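How to File Picture Books in a Clear Organizer Without Losing an Afternoon

Picture books come in every size a printer can cut, and they all end up in one slumped pile. A clear acrylic organizer fixes most of it. The rest is up to you and your tolerance for thin paperbacks.

What you need: one divided organizer, one table, and fewer books than you own.

1. Clear the organizer completely. Receipts, a dried-up marker, the warranty card for a kettle you gave away: out.

2. Lay a small batch of books on the table, no more than 5. I once started with the whole shelf and ate dinner standing up.

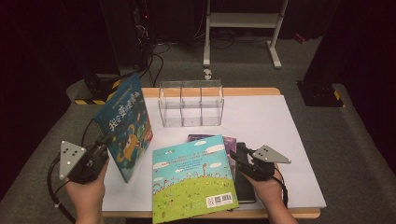
3. Sort by stiffness before anything else. Hardcovers hold themselves up and will hold up their neighbors too. Floppy things lean, then slide, then lie down like a toddler in a supermarket.

4. Stand the first hardcover on its bottom edge and square it with your palm. Tall ones go toward the back. My friend Nabila Ngau files by color, and her shelves look wonderful, and she can't find anything.

5. Decide about brochures and notebooks now. They will try to pass as books. Give them a compartment of their own or they'll slip down between two covers and stay there until August.

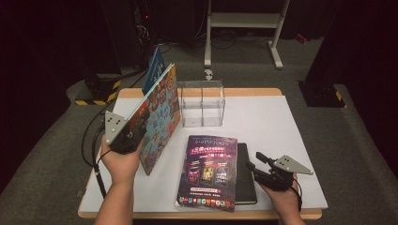 Two books upright, with the purple brochure lying partly on top of the black notebook.

6. Load the end compartments first, then the middle. Spines face out if there's any print on them. If the spine is blank, face the cover out and accept the loss of space.

7. Leave a finger's width in each compartment. A book you have to wrestle free will be put back on the floor.

Wipe the acrylic with a soft, damp cloth. Paper towels scratch it, as I learned on the good one.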